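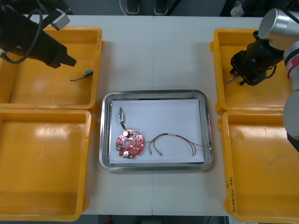
Repair was once an ordinary department of the Tellthorpe hardware store, placed between paint and garden supplies and staffed for the full length of the business day. Customers left a lamp or a radio at the counter and collected it the following week. The habit faded as replacement goods became cheaper, and the parts trade faded with it. What survives of that trade depends on sorting. A small gray connector with a short black wire, resting by itself in a yellow plastic bin, is the sort of item that decides whether an appliance returns to the kitchen or goes to the landfill, and it has value only to a person who can find it when it is needed.

The Tellthorpe Repair Library was founded on that principle. It occupies the former seed warehouse on Ilteck Street and is open to residents from noon until early evening. Members pay a yearly fee of 30 dollars, which covers bench time, the loan of hand tools and advice on most household goods. Parts are charged separately, and few of them cost more than 5 dollars.

The library's stock comes almost entirely from donated appliances that are beyond saving. Each is taken apart, and its switches, cords, knobs and fasteners are tested and shelved. The catalog now runs to 74 categories. Members may search it by the name of the part or by the appliance it came from — the second method is by far the more popular.

Toasters and fans make up the bulk of the work in spring. By July the benches are given over to dehumidifiers, and in the colder months to space heaters, which the library will inspect but will not rewire. Microwave ovens are refused altogether. The policy has drawn complaints, and it has remained in place.

Funding has been less settled. The town of Chong, across the river, contributed to the first lease and later withdrew in order to open a smaller service of its own in the basement of its public library. The two programs now exchange surplus parts each month. A proposal to merge their catalogs under a single system, known as Zoken, has been discussed for two years. Supporters point to the savings in shelf space. Critics note that the Chong labels follow a different order and that every drawer would have to be marked again.

The Ilteck Street lease comes up for renewal next spring. The landlord has offered the adjoining loading room at a reduced rent, and the library has asked its members whether the space should hold a second set of benches or a place to repair bicycles. Replies are being accepted at the front desk through the end of October.

100 shares
5 comments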